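Dikham: Progress Report to Adico, April

By the Kotian production desk
April
3 min read

Work this period covered the second dungeon, the Pruvudent encounter, and the first closed playtest of the co-op mode. The build is feature complete for the first two dungeons. The third remains in graybox.

1. Encounter design

The Pruvudent fight now has three phases. Phase two was reworked after internal testing showed that groups could skip the lantern mechanic by stacking damage in the first rotation. Boss health is gated at 70 percent until both lanterns are lit. Enrage timing is unchanged. The add waves in phase three still spawn on a fixed timer and will move to a health trigger in the next build.

2. Playtest results

The closed test logged 2,998 attempts at the second dungeon, of which 2,310 reached the final room. Most wipes before that point happened on the bridge puzzle, where players read the floor symbols in the wrong order. The symbols have been redrawn at a larger size and the reset delay cut to 15 seconds. Voice chat was not required to finish the dungeon, which meets the target set in the grant agreement. 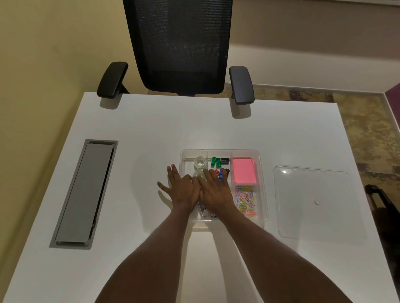 3. Netcode

Host migration works for parties of up to four. Parties of five and six still lose loot rolls when the host leaves during a chest animation. The fault has been traced to the order in which inventory locks are released. A fix is in review.

4. Schedule and budget

The third dungeon's art pass starts two weeks later than planned. Audio work was moved forward to fill the gap, so the milestone date holds. Spending is within the approved amount. One line, external localization testing, is unspent and we request that it carry over to the next period.

5. Next period

- Health triggers for phase three adds
- Loot roll fix for large parties
- Controller remapping
- Second closed playtest, with matchmaking enabled

The updated build will be uploaded to the Adico review folder on Tuesday.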